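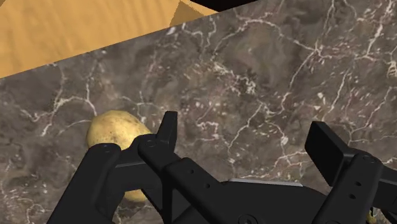
What does a writer get out of visiting a trade magazine's office?

Mostly a look at how fast an editor can stop reading, which I recommend seeing once and from a safe distance.

Prultbridge puts out a monthly on commercial refrigeration, and in November 2018 it opened its doors to freelancers. I took the train up with a folder of clips and a clean shirt. Reiko Takagi, the managing editor, gave the folder a polite nod and put it on a radiator, where it stayed.

She then let us sit behind her while she went through pitches. There were 170 in the queue. She gave the first one five seconds. It began "I have always been fascinated by," and we never learned what. The next opened with a walk-in cooler in Wirik that had failed the night before a wedding, and she read it to the end. I wrote "cooler, wedding" in my notebook and underlined it, as though I had a cooler.

After coffee Kenta Koyama, who runs the copy desk, took a 20-word sentence of his own and got it down to nine. He looked happier than I have ever looked at my desk. Somebody asked about rates. He told us, and the room went thoughtful.

The last hour was for live pitching. I had two ideas. Takagi turned down the first before I reached the verb. The second she wants in April, at 800 words, without the opening paragraph, which was the part I liked.

I got my folder back on the way out. It was warm.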